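Can a machine put away the chopsticks and spoons yet?

Posted in Home Automation, 3 replies, 897 views

Nasard

Hello to all. I run a small noodle kitchen with my sister, and in the evening we have one chore which we both hate: sorting the washed chopsticks and standing them in the cups. I read every month that robots can now do housework. Is there something I can buy which does this job, or is it still only for laboratories? I don't need it to be fast. It can work the whole night if it wants.

Bianca Mocanu

I worked 4 years with packing machines, so I will try to answer with some care.

For a factory, yes, this was solved long ago. If all sticks are the same and come in the same direction, a simple feeder drops them in a sleeve and no clever robot is needed. For a kitchen table the answer is not yet, at least not as a product with a warranty. A chopstick is thin, it rolls, and the jaws must close on it at the correct height. After this comes the cup, where other sticks already lean in every direction and leave little space for one more.
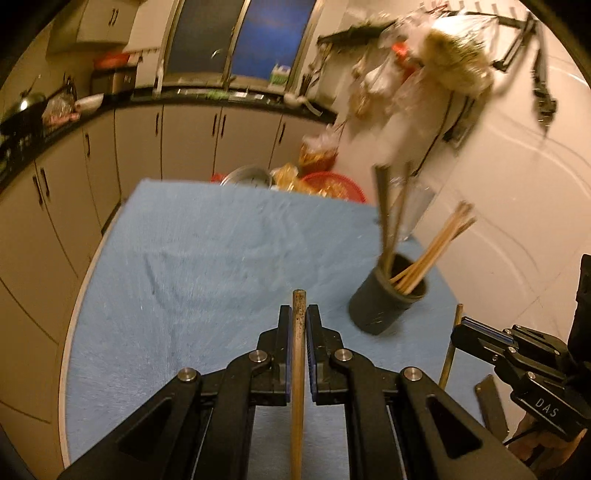
What makes it difficult, in order of how much trouble it gives:

1. The grip. Two soft pads can hold one stick upright between them, but if the stick turns a little in the pads, the tip goes far from where you expected.

2. The cup. When it is light and stands at an angle, a small push can move it, and then the machine must look again.

3. The cloth. A wrinkle under a thin stick is enough that the fingers close on fabric too.

People do all of this without thinking. A machine has to learn it from many repetitions, and your kitchen will not be the same as the one where it learned.

My advice is to wait, and meanwhile buy a dishwasher basket with narrow compartments. It costs little and you will sort less.

Hirnis

no. buy more cups

Durán

I agree with Bianca in general, but I would separate picking from inserting. Picking one stick from a flat table is already quite good in the demonstrations I have seen. Inserting is the weak part. If you accept a wide tray in place of a cup, the problem becomes much smaller. Please also ask any seller how it will be cleaned, because for me this is the bigger question in a place that serves food.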